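Ciltden: a word list of household terms
Plain text, one entry per line. Maintained by Ohemaa Sarpong and Toshiko Onishi.

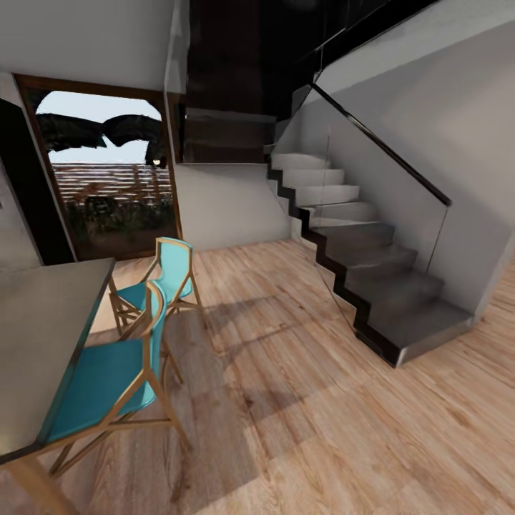 Contents
The list has 87 headwords for furniture and rooms, each with a short meaning and a sample sentence. Plural forms are given for 31 of them.

Files
words.txt has the main list
plurals.txt has plural forms only
changes.txt has corrections by month

Format
Fields are split by tabs. Spelling is British. Where a word has 2 spellings, the commoner one comes first and the other goes in the notes field.

Known gaps
Kitchen words are thin. Regional names for sofa and cupboard were left out of the May version.

Corrections
Send them to Ohemaa with the headword and the line number. She goes through them on Thursday.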